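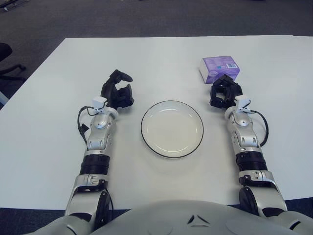 Workshop Kits > Arms & Upper Bodies

Stomum Two-Arm Bench Build

Price: £1599, hands included. Table, plate and patience not included.

A two-armed upper body for the home builder or the shared workshop, supplied as a kit of parts and a manual that was clearly written by someone who had already built one. It goes together over a few weekends. The one on this page was put together by members of the Barkmont shared workshop, and a plate is as good a first job as any: flat, round, cheap to replace.

The black hands have proper fingers, so expect to spend an evening teaching them to do what a spatula manages already. Each wrist carries a white sensor module on top, with its cable looped down the outside of the forearm. Leave plenty of slack. The first Nilsuwan cable set was too short and we heard about it at length — the current one is longer.

In the box
Left and right arms, part assembled
Pair of black multi-fingered hands
Wrist sensor modules with Nilsuwan cables
Torso shell in pale grey
Flososeck control board
Bag of 36 bolts, and the tool that fits most of them

Build time: some 10 hours, longer if you share the workshop with people who have opinions
Skill level: you have wired a plug and it still works
Delivery: 8 working days
Spares: hands, cables and shells sold separately

Page updated 26/06/2021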